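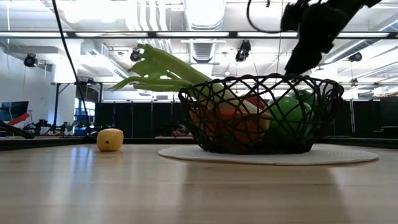

*桌上的深色篮子,芹菜往左边斜着伸出来。*

## 七月,早上,开工前

先把湿度写上,省得又忘:Lirkeo 那个表显示 70。昨晚走的时候除湿机明明开着的,早上一看水箱满了,自己停了,也不知道停了多久。所以今天上午什么都不粘,只拆,只刮,只磨。谁要是比我早到,看到这页,请先倒水箱再泡咖啡,谢谢!

今天桌上还是那把 Giltar。给没跟过这个活的人补一下前情:Damasceno 琴行送来的,老尼龙弦琴,云杉面板,背侧板应该是桃花心木一类(我不敢写死,背板上过很厚的有色漆,内腔里看颜色偏红,纹理也像,但像归像)。送修单上只写了一句"琴码翘起,音孔下方有裂"。到手以后发现的事情比这一句多得多,我按发现的顺序往下记。

一,琴码后沿翘了,能塞进一张名片,往中间塞还能再进去一截。前沿没动。

二,面板裂,从琴码的高音侧往下走,到底边前面停了。用手指从里面顶一下,裂口两边会错开,说明不只是漆裂。

三,有一根音梁的尾端脱胶,敲上去"嗒嗒"的,别的地方是"咚"。这个一开始没听出来,是 Cremilda Brandão 路过时随手敲了两下,说这边不对吧。她耳朵比我好,我承认,反正这本子她也会看。

四,以前有人修过。修得嘛……琴码底下有一圈白乎乎的干胶,硬的,刮下来是脆片,靠低音侧又有一块是软的、带韧劲的,指甲能按出印子。两种胶,起码两次。所以别指望原来的胶面是干净的了。

五,指板末端有点往下沉,品丝磨出坑,前几品最明显。琴行没提,我会写到报价里让他们自己决定,不白干。

## 拆琴码

加热垫先预热,盖在琴码上,四周面板用软木垫加铝箔挡住。以前我偷懒只垫铝箔,烫出过一个漆泡,赔了半天工去补,从此老老实实垫软木。

温度我没调高,宁可慢。薄刀从后沿翘的地方进去,顺着木纹的方向走,走不动就停,再热。上次在别的琴上急了一下,刀尖钻进云杉的软纹里,撕出一条来,那声音我现在想起来牙根还酸。云杉这东西你推刀的时候要一直盯着纹理往哪边跑,跑进去就马上退,从另一头来。这次低音侧就是往下跑的,我从高音侧进刀,反倒顺。

软的那块胶最讨厌。热了以后不松,变黏,拉丝,像嚼过的口香糖,刀一抽出来全裹在刀面上。得每走一小段就擦刀。擦刀的布别往工作围裙上放,我围裙口袋现在粘成一个口袋了,手伸不进去。

从开始加热到琴码整个下来,用了 30 分钟出头的样子——不对,我看了下手机,计时器是中途才按的,前面一段没算。那就别记数了,记"一上午的前半段"。下次开工先按计时器。

下来以后面板那一面的状况:撕起来的纤维很少,集中在中缝旁边,有一小条还连着,我用热的动物胶先点回去了,上面盖了蜡纸和小木块,轻轻压着。琴码底面比我想的平,就是后沿有点上翘,估计是跟着面板一起变形的,也可能上一位师傅磨底的时候磨圆了。拿直尺对着窗看,两头透光,中间不透。这就说明问题了,当年粘的时候只有中间那条真正贴着,后沿靠一坨胶在填缝,填缝的胶早晚要开。

顺手记一下刮胶:白的脆胶用刮片干刮就行,片子立得陡一点,轻轻走。软胶得先用温水布捂,捂到发白,然后用钝一点的骨片推,推成小卷再捏走。千万别拿砂纸去对付它,砂纸一糊就废,还会把胶磨进木纹里,后面动物胶根本咬不住。

## 关于胶的一点争论

中午吃饭时跟 Cremilda 又吵了一架(友好的)。她的意见是琴码用白胶就行,琴行又不讲究,夏天这么潮,动物胶粘了回去放在橱窗里晒一天,回头又送来了,算谁的?我的意见是:既然这琴已经被两种胶折腾过,再上一次渗进去的现代胶,下一个修它的人要骂街。动物胶能用热和水退掉,修错了也能重来。而且她说的橱窗问题跟胶没多大关系,再好的胶也架不住橱窗里那样烤。

她说那你写个条子塞琴盒里,让琴行别放橱窗。我觉得这主意挺好,就写了。字写得很大。

不过她有一点说得对,就是我得先把开放时间搞定。动物胶上去以后没多少时间给你犹豫,凉了就成果冻,夹子再使劲也没用,里面是一层皮。夏天比冬天宽松一点,但也别当回事。我的做法:

- 琴码底和面板都先吹热,手背放上去觉得暖就行,别烫
- 夹子全部提前调好开口,摆成上夹子的顺序,把手都朝同一边
- 内腔垫块用一点双面胶先固定在位置上,免得手伸进去摸瞎
- 干跑一遍。再干跑一遍。跑到自己嫌烦为止
- 热水和抹布放左手边

垫块那条是血泪。音孔就那么大,手进去以后就看不见了,垫块一歪,压在音梁上,音梁上就是一个印子。上次 Damasceno 的另一把琴,我干跑的时候一切顺利,真上胶时垫块掉了,在箱子里咣当咣当,我左手举着琴码,右手在琴肚子里乱摸,Cremilda 在旁边笑得站不住。

## 裂缝

裂先不急着粘,先看湿度。潮的时候裂自己会合上,你以为它好了,一粘,冬天一干,旁边再开一条新的。所以这几天我把琴放进干燥柜里慢慢降,每天早晚各看一次裂口宽不宽。柜子里的表和外面的表对不上,差了一点,我暂时都信外面的。等 Lirkeo 的校准盐包到了再说。催过了,说已经发货。

看裂口我用的办法很土:在裂的旁边贴两小条低黏纸胶带,胶带上画一道铅笔线横跨过去,看线错没错位。肉眼判断宽窄不靠谱,昨天觉得宽了,今天又觉得没宽,光线一变全变。铅笔线比较老实。

裂口里面有脏东西,黑的,像陈年手汗加灰。用软毛刷蘸了温的蒸馏水刷,刷出来的水是茶色的,棉签擦了又擦,最后一根还是有颜色,但浅很多了。我没有再刷,再刷木头要起毛。黑线肯定去不干净了,修好以后仔细看还是会看见一条,报价单里写清楚。

补强的小木片打算用云杉,纹理跟面板的纹理错开放,边缘修斜。Justwood 上个月寄来的那批云杉边角料里有几块很好,年轮密,劈开面很直。他们家这批料我是满意的,包装就不提了,箱子是拿麻绳捆的,绳子勒进去,最外面一块直接压出两道沟。写信跟他们说了,回信很客气,说下次换纸带。

小木片先多做一些,做多了放盒子里总用得上。做的时候别忘了:先斜边,后裁开,小块单独修边是折磨人。

## 下午,修琴码底

面板有一点自然的弧,琴码底要跟着弧走,不能磨成平的。办法是把 Justwood 的样料(有张砂纸背面带胶的那种也行)……算了从头说。砂纸正面朝上,铺在面板上琴码的位置,四边用胶带拉紧,琴码放在上面来回推,行程要短,只推一点点,推长了弧就变了。推几下拿起来看底面的划痕,全都有划痕了才算到位。

为了看清楚,我先用软铅笔在琴码底涂满,推掉哪里,哪里就是高点。中间先掉,这跟直尺看的一致。推到后沿的铅笔开始掉的时候我很高兴,差点停手,结果转过来一看前沿还有一条黑的。继续推。

推完以后别再用细砂纸去抛底面!底面留着粗一点没关系,最后用刮片过一遍,让木纤维是切开的,别是磨糊的。我见过有人把胶合面磨得跟镜子似的,觉得越光越好,粘完拿起来好看极了,装上弦第二个星期就飞了。

琴码上面倒是可以细磨。以前那位师傅在翼部留了锉痕,一道一道的,我顺手收拾了,从粗到细一路磨到 800,再用干布擦。没上油,等粘好了再上,油跑到底面就麻烦。

磨的时候发现弦孔边上有一条很细的裂,顺着木纹,往弦枕槽的方向去。要不要换新琴码?我想了一会儿。裂还没到槽,旁边的木头很硬。先用稀一点的胶渗进去,夹住,观察。要是装弦以后往前走,那就换,料是有的。先别告诉琴行要换,告诉他们"可能",写在报价单备注里。

弦枕槽底也不平,里面有一团不知道什么东西,像纸板,湿了又干的那种。前人垫弦枕的时候塞的吧。挑出来一看,还真是纸板,印着半个字母。垫高用纸板,这我也干过,年轻的时候,下回不干了。

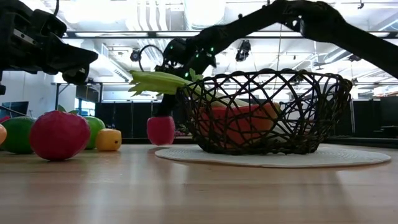
*篮子搁在圆垫子上,隔着编条看得见那块红橙色的。*

## 脱胶的音梁

镜子和灯伸进去看了,脱胶的只有尾端那一小段,缝很细,薄纸能进,名片进不去。梁本身没裂。

上胶用的还是那根弯头的调色刀,把胶挂在刀背上,送进去,顺着缝抹,然后用手指在面板外面一按一松,像喘气一样,胶会被吸进去。看到另一侧挤出一条小珠子就说明穿透了。要是只在一侧有珠子,那就是没进去,别骗自己,再来一遍。

今天没真的上,只练了手势。早上说过了,今天不粘东西。但是练手势发现弯头刀太长,手腕转不过来,碰到横梁,于是把把手锯短了一截,砂了砂,缠了圈棉线。手感出奇地好,早该锯了。刀挂在工具墙原来的位置上,谁用谁放回去。

撑杆的问题:从背板往面板顶,力量会传到背板上,背板也有弧,光顶一个点会鼓。得在背板外面垫一块跟弧贴合的板,板底衬软木。我做了一块,边角修圆了,写了"Giltar 背板"在上面,其实别的琴弧度差不多也能用,只是写上名字的东西不容易被人拿去垫锅。

## 漆面

琴码周围的漆,拆的时候没伤,运气不错。后沿有一圈旧胶溢出来的痕迹,上面还盖了漆,说明上一位粘完没擦,直接刷过去了。这种台阶很难看,我想把它刮平,再用虫胶抹一抹接过去。

先试原来的漆是什么。在琴颈根下面不显眼的地方,用棉签蘸酒精点一下,等一会儿,摸。发黏了,留下指纹。那基本就是虫胶一路的,或者至少最上面一层是。琴身侧面同样点了一下,没反应,硬的。所以琴身和琴颈漆不一样,或者琴身后来重喷过。这就解释了为什么背板那么厚,颜色也深得不对劲。

我自己的习惯是不去动大面积的旧漆,哪怕难看。琴行要的话,可以单独报价重做,但我会劝他们别做。老琴的那层漆跟它待了这么多年了,你给它脱了皮再穿新衣服,声音变不变不好说,味道肯定没了。Cremilda 说我这是感情用事,她会说"客户付钱你就做"。她说得也没错!但是这页是我在写。

虫胶新泡了一瓶,片子是浅色的那种,瓶子上贴了标签,写着"七月"。旧的那瓶我滴了一滴在玻璃上,隔了一顿饭回来还是软的,倒掉了。夏天虫胶放久了就是这样,干不硬,抹上去永远像没干,指头一碰一个坑。要是谁在柜子底下又翻出一瓶没标签的,别试,直接扔。

布团换了新的里子,旧棉背心剪的,洗过很多次的那种最好,不掉毛。外层还是那块亚麻。存布团的罐子盖子裂了,先用食品袋套着,下次去五金店记得买罐子。

## 失败的一件事

写一下今天搞砸的,免得这本子看着像我什么都会。

做补强木片的时候,我想省事,用小刨子直接刨薄料,料没固定好,刨子一咬,料飞出去,自己折了。那是那批云杉里最好的一块。折口倒是很漂亮,顺着纹理走的,所以还能切成小片用,但是原来想留着做别的大一点的补片,没戏了。

教训:薄料用双面胶粘在平板上再刨,或者前面钉一条比料还薄的挡条。这个道理我教过学徒,教得头头是道的。

还有一件不算失败,算蠢。找那把短尺找了半天,翻了抽屉,翻了刨花桶,怀疑 Cremilda 拿走了,还去问她,问得理直气壮。最后在琴箱里头。我用它在里面量梁的位置,量完就放那儿了。我没告诉她在哪找到的,她看到这里就知道了。

## 品丝,顺带说两句

虽然报价还没批,我先量了。弦压下去第一品和第二品附近确实有坑,指甲划过去咯噔一下。指板的木头也有凹,前几品手指按的地方。品丝磨平一遍应该够,不用全换,再换个弦枕,把高度调一调。

琴颈直度:放平,直尺压上去,中间有一点点空,对尼龙弦琴来说反而舒服。不动。琴颈角度也还行,弦枕有余地,不用拆琴颈。这是今天最好的消息,拆琴颈的活我已经在心里做了一半了,结果不用做,跟白捡了几天似的。

指板末端往下沉那块,等面板裂粘好以后再看,说不定是面板塌了一点带下去的。顺序别乱:先裂和梁,后琴码,再后品丝。去年就有一把琴,品丝先磨了,面板后来抬起来一点,品丝等于白磨。那个活是谁干的大家心里有数,是我。

## 和琴行的电话

Damasceno 那边接电话的换了一个人,声音很年轻,对琴不太熟,但记得认真,每一条都复述一遍给我听。我把裂、梁、琴码、品丝分开说了,让他们一项一项批,不要打包。裂和梁必须做,琴码必须做,品丝随他们。背面的漆我说了建议不动。

他问什么时候能好。我说 2 个星期起,看天。他问"看天"怎么写到单子上。我说就写看天。他笑了,后来我还是老实说了:要等木头的含水率稳下来,没稳就粘,是给自己找返工。他说明白,会转告。

他又问能不能先把琴弦卸下来的那套还给他们,说是客户自己换的弦,舍不得扔。我在垃圾桶里把弦翻出来了,擦干净,卷好,装了信封,放在琴盒里。以后拆下来的弦一律先装信封,别直接扔。这条我会抄到墙上去。

## 工具和耗材

薄刀要重新磨,刀尖有一点点卷,对着灯能看到反光。磨完用皮带荡一下,别磨得太锋利,拆琴码的刀太利了爱往木头里钻。单独一把,别拿去开箱子,拜托。

热胶锅的水位线褪色了,用油漆笔重新描过。锅里旧胶倒了,味道已经不对。新胶泡上了,盖着盖子放在冰箱里,盒子上写着"胶,别吃"。冰箱里那排饭盒太像了,我自己都差点拿错。

要买的:

- 低黏纸胶带,窄的
- 蒸馏水
- 布团用的罐子
- 软木片,薄的,卷装的别买,老是翘
- 刮片一张(现在这张两面都快磨没了)
- 除湿机的排水软管,接到水池,以后不用靠人倒

最后一条是 Cremilda 提的,我觉得早几年就该办。她量了从机器到水池的距离,写在黑板右上角,别擦。

## 傍晚

湿度降下来了,不过外面在打雷,我不敢说今晚能守得住。琴进柜子,门关严,琴码单独用纸包着放在同一格里,让它和面板在一样的环境里待着,到时候一起出来一起粘。裂口的铅笔线走之前看过一次,没动。

点回去的那条云杉纤维,揭开蜡纸看,贴住了,摸上去平的。小木块没粘上,蜡纸管用。

明早来的第一件事:倒水箱。第二件:看铅笔线。要是线没动,湿度也合适,上午把裂里面的胶先走了,下午走梁。要是湿度又上去,就继续做补强片,顺便把那张长凳的腿修了,它晃了大半年了,坐上去的人都要骂一句。

琴盒的锁扣也松了,一颗铆钉没了,盖子要用绳子绑。不在单子上,顺手给它补一颗吧,铆钉在第二个抽屉,蓝盒子里。

Cremilda 在空白处补了一句:短尺我早看见在琴箱里了,等着你来问。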